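作業ノート 返済予定表の突き合わせ(続き)
2022年2月20日

前回の続き。Clerkierから出した返済予定表と、Pirkixで再計算した予定表を契約単位で比べる作業。対象は無担保の証書貸付、元利均等、据置なしの契約だけ。カードローンの残高スライドは別のノートに書く。

検証用の契約は124件。このうち利息か元金のどこかで1円でもずれたものが48件あった。前回は「端数の問題だろう」と書いたが、それだけでは説明がつかないものが混ざっていたので、原因別に分け直した。

■ 環境
・Clerkierは検証用の環境。本番の設定を先週コピーしたもの。
・Pirkixはいつもの再計算スクリプト。日割り部分だけ書き直した。
・入力はVisham支店の契約を匿名化したCSV。文字コードで一度つまずいた。BOM付きで保存し直したら読めた。
・祝日カレンダーは両方とも同じファイルを読ませている。前回ここが別々だったのに気づかず半日使ったので、起動時にハッシュを表示するようにした。

■ 分類1 うるう年の日割り
返済回数36回の契約は、今年借りると途中で2024年をまたぐ。Clerkierは平年の日数で年利を割り、うるう年に入った期間は366で割る方式。Pirkixの旧スクリプトはどの年も365で割っていた。

手計算で確認。残高300,000円、年15.0%、利用日数30日の場合。
365で割ると 300,000×0.15×30÷365=3,698.63… → 3,698円
366で割ると 300,000×0.15×30÷366=3,688.52… → 3,688円
1回で10円違う。元利均等で毎回の支払額が固定なので、利息が減った分は元金に回り、それ以降の残高がずれ続ける。差の一覧を見ると途中の行から最後まで全部赤くなっていて、最初は大ごとに見えた。実際に違っているのは計算式1か所で、あとはその影響。

年をまたぐ期間(12月の約定日から1月の約定日まで)は、前年分と当年分に分けてそれぞれの日数で割り、足してから切り捨てる。分けたそれぞれで先に切り捨てると1円減ることがある。Clerkierの仕様書には「合算後に切り捨て」とあり、出力もそのとおりになっていた。Pirkixをこちらに合わせた。
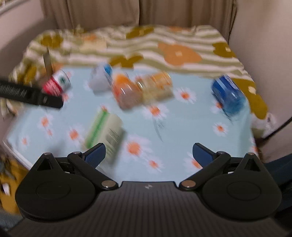

花柄の布をかけたテーブル

■ 分類2 初回利息の起算
貸付日当日を利息に入れるかどうか。契約書の文言は「借入日の翌日から」で、Clerkierの設定も片端入れ(初日不算入)。旧スクリプトも初日不算入のつもりだったが、貸付日が月末の契約だけ1日多く数えていた。

原因は翌月の同日を求める関数。1月31日の翌月が2月31日になり、ライブラリが勝手に3月にずらし、それを戻す処理で1日余計に足していた。月末判定を先にして、該当日がなければその月の末日を返すように修正。約定日が29日、30日、31日の3通りで2月と4月を通して確認した。問題なし。

ついでに気づいた点。約定日が31日の契約で、2月に末日へ寄せたあと、3月の約定日を28日のままにしてはいけない。基準日は契約時の31日をずっと保持する。直前の回の日付から次を作る書き方は今後やめる。

■ 分類3 休日の繰り延べ
約定日が銀行休業日に当たると翌営業日に振り替える。ここで利息の日数を延ばすか、延ばさないか。

契約書を読み直した。Gunnlaugsson社から引き継いだ旧契約では「振替日までの利息は加算しない」。現行の書式では延びた日数分を加算する。同じ支店の中に二種類の書式が混在していて、CSVには書式の区分が入っていない。商品コードの頭で見分けられるらしいが、例外があるかどうかは未確認。

とりあえず商品コードの先頭文字で分岐させた。これで分類3に入れた契約はほぼ一致した。合わなかった契約は次の分類4と重なっている。

■ 分類4 最終回の調整
毎回の支払額を円未満切り捨てで決めるため、最終回に端数が残る。Clerkierは最終回の支払額で残元金を全額精算する。最終回だけ少し多い。旧スクリプトでは毎回の支払額を切り上げていて、最終回が少なくなる。どちらの方式も世の中にはあるが、契約書に印字した支払額と合わせる必要があるので、切り捨てに統一。

繰り延べで利息が増えた契約は、その分の元金充当が減って最終回に寄る。最終回の支払額が通常の回よりかなり大きくなる契約があり、お客様への通知文にどう書いているか気になった。通知文の担当に聞くこと。

■ 修正後の結果
分類1、2、4の修正を入れて再実行。分類1と2に入れた契約は全行一致。分類3は商品コードの分岐込みで、書式の確認が取れるまで「仮一致」として別のシートに置く。一致と書いてしまうと後で誰かが根拠にするので。

実行時間は約48秒。前は数分かかっていた。祝日ファイルを契約ごとに読み直していたのを1回にしただけ。

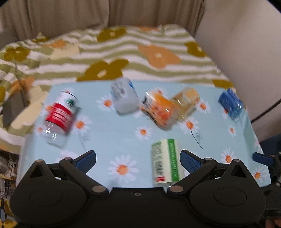

テーブルの上に横になったボトル。赤いラベルのものとオレンジのラベルのものなど

■ 一部繰上返済
今日は時間が余ったので少しだけ試した。期間短縮型と支払額軽減型があり、Clerkierの初期値は期間短縮型。繰上返済日までの経過利息を先に取り、残りを元金に充てる。順番を逆にすると残高が合わない。当たり前だが、旧スクリプトは逆だった。

軽減型では残り回数を固定して支払額を計算し直す。このとき使う月利は年利÷12で、日割りは使わない。支払額の計算は月利、利息の計算は日割り、と二つの考え方が混ざっている点は最初に見ると戸惑う。新しく入った人向けの説明に一行足しておく。

繰上返済日が約定日と同じ日だった場合、先に約定返済を処理するか、まとめて処理するか。Clerkierの画面から操作すると約定返済が先。バッチで流したときの順序はわからない。ログに処理順が出ないので、次回はデバッグ出力を有効にして確認する。

■ 遅延損害金
触っていない。期限の利益を喪失した後の計算は、回収側のシートと突き合わせる必要がある。このノートでは扱わない。

■ メモ
・差分の許容値を1円にする案が出たが、入れない。うるう年の問題は最初の行では数円の差で、許容値を広げていたら見逃す種類のもの。0円のままにする。
・浮動小数点は使わない。年利は万分率の整数で持ち、最後に1回だけ割る。先頭の関数だけ小数のままだったので直した。
・CSVの列名「実行日」と「貸付日」が同じ意味で使われている。出力側を「貸付日」に揃える。
・比較結果の色分けは、最初にずれた行だけ濃い赤、以降は薄い色にした。かなり見やすい。
・手計算の紙はスキャンして共有フォルダに入れた。ファイル名の頭に分類番号。

■ 次回
1. 商品コードと契約書式の対応表を支店に依頼
2. バッチでの繰上返済の処理順
3. 通知文の最終回の記載
4. 6月の料率改定を想定した、契約途中の利率変更。改定日をまたぐ期間の分け方は年またぎと同じ関数で済むはず。

サイト内検索 キーワードを入力 検索

コメント(3)

匿名
年またぎの合算後切り捨て、うちの旧シートも分けてから切り捨てていました。該当の式を直しておきます。差が出た契約はあとで一覧にします。

経理側
商品コードの先頭文字での判別ですが、借り換えで作り直した契約は新しいコードが付いていて、書式だけ旧のままというものがあります。対応表をもらうときに借り換え分も指定してください。

筆者
ありがとうございます。借り換え分も依頼に入れました。仮一致のシートはそのまま残しておきます。

お問い合わせ | 作業ノート一覧 | © 2022 返済計算検証ノート | ページの先頭へ戻る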